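Lost an afternoon to a bad run on the Lerkon cell. Posting it in case somebody else has the same setup.

Job is simple. Blue cube, green ball, red cube, all three go in the basket. Script says "task complete" only when the third release is logged.

Run 20 logged three releases and reported complete. The red cube was still on the table.

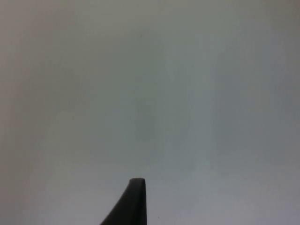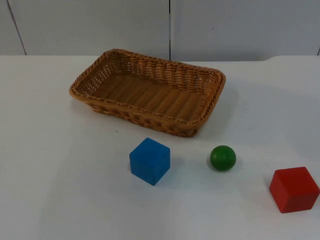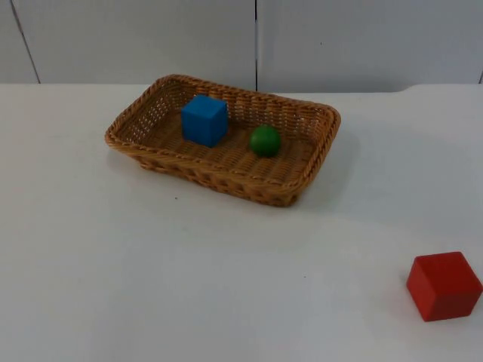 Marius Pop
Test technician, Clatden

The log has a grip confirmed on red, a lift, a move, a release. All of it with nothing held.

Cause: grip check reads motor current only. Our threshold was set low in July for a softer part and never put back. Fingers closing on air drew enough to pass.

Second problem is worse. The arm travels at full speed when it thinks it has a part. Speed should depend on the guard state, and ours depended on the grip flag. That one went in as a safety report, not a bug.

Fix so far: threshold back up, finger width added to the check, speed limit moved out of the grip logic. Kirsten Kirkegaard reviewed the change.

We're redoing 100 cycles before I believe any of it. Old success numbers for this cell are pulled until someone compares them with the overhead video.

If your check is current only, run it once with an empty table and read the log.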